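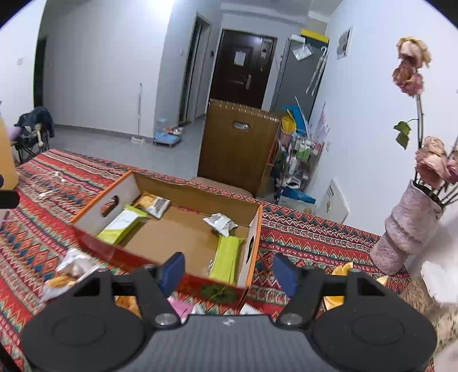 Troubleshooting log: booking calendar shows wrong nights as free

3 min read

Ticket 726
Opened: January 2023
Reported by: Brayan Muñoz, Mistarent
Product: Skimbridge calendar sync
Status: Resolved, one follow-up open

Problem as reported

Mistarent rents out vacation cabins and lists them on its own website and on Skaria. Skimbridge copies bookings between the two. The Grønli cabin was booked by two different families for the same night. The first family booked on Skaria. The second booked on the Mistarent site the next morning and got a normal confirmation email.

Brayan moved the second family to another cabin and refunded the cleaning fee. He then closed the Grønli listing on both sites by hand until the cause was known.

Setup

The owner's calendar is kept in Skimbridge. Skaria sends bookings to it through a calendar link. The Mistarent site reads from Skimbridge when a guest picks dates. All cabins are set to the same time zone. Check-in is in the afternoon and checkout is before noon.

First checks

Opened the sync page for Grønli. Last sync was green and recent. No error messages.

Asked Brayan to press "Sync now" and reload. The first family's stay showed up in Skimbridge, but it was one night short. The last night was marked free. That is the night the second family booked.

Checked whether somebody had edited the stay by hand. The change history had no edits. The stay came in short.

Opened the calendar link from Skaria in a text editor. The stay had the right start date and the right checkout date. So Skaria sent the correct dates and the night was lost on our side.

Things tried that did not help

Removed the Skaria link and added it again. Same result.

Cleared the browser cache and logged in from a different computer. Same result, as expected, but Brayan wanted it ruled out.

Changed the time zone to a different one and back. Some people have fixed a shifted calendar this way. The stay did not move.

Compared with other cabins

Brayan sent the sync pages for the rest of his listings. Stays on those cabins came in at the right length. Went through the settings side by side. The only difference on Grønli was under Advanced, where "End date is last night of stay" was turned on. On the other cabins it was off.

With that setting on, Skimbridge treats the end date in the link as a night that is already counted, and adjusts the stay to match. Skaria sends the checkout date as the end date, so the last night gets dropped from every booking.

Brayan did not remember changing it. The Grønli listing was copied from an older one that used to pull from a different booking site, and that old listing has the setting on too. Copying a listing copies everything under Advanced.

Fix

1. Turned off "End date is last night of stay" for Grønli.
2. Pressed "Sync now" and waited for it to finish.
3. Opened each upcoming stay and compared it with the booking page on Skaria. All matched.
4. Made a test booking on the Mistarent site that ran into a booked night. The site refused it.
5. Canceled the test booking and reopened the listing on both sites.

The calendar file for this account is long, almost 700 lines, and old stays are still in it. Past stays on Grønli will keep the wrong length in reports unless they are imported again. Brayan said he does not need them for anything except the yearly cleaning count and will correct that by hand.

Follow-up

Brayan asked for a warning when a copied listing has Advanced settings that differ from the rest of the account. Sent to the product team as a request. No date given.

He also asked if the second family's stay could be put back on Grønli, as they had asked for the lower bunk room. It could not, the cabin was taken – they were offered a free night in February and accepted it.

Customer confirmed that new bookings are coming in correctly. Ticket closed, request left open under the same number.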